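4. Checking the wrist camera in the Dustau kitchen

I do this in the simulator before I go anywhere near the real arm. It takes a few minutes and it's saved me a lot of grief.

1. Load the Dustau kitchen and home the arm.
2. Open the wrist view. The gripper body should fill a flat grey band along the bottom. 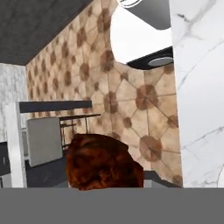
3. If the band slopes, loosen the virtual mount and nudge the roll by 2 degrees at a time.
4. Save the offset - Fureo won't do it for you.

Note: my May build forgot offsets on restart, so check yours again.

Caution: never copy the offset to the real arm while it's powered!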